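How does a robot learn to put food on a skewer? It needs examples – lots of them.

At Wikstead, Teodor Amundsen guides a robot arm by remote control. Each try is saved as one example, with video and a record of how the arm moved.

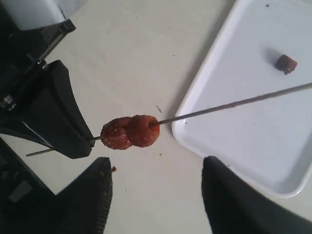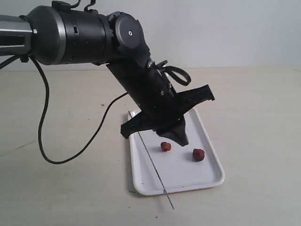 WIKSTEAD, June

The team wants 1,000 examples and has 200 so far. Each one gets a label, even the clumsy ones. A computer program called Varma will study them and look for patterns. Then it will try moving the arm without Teodor – slowly at first.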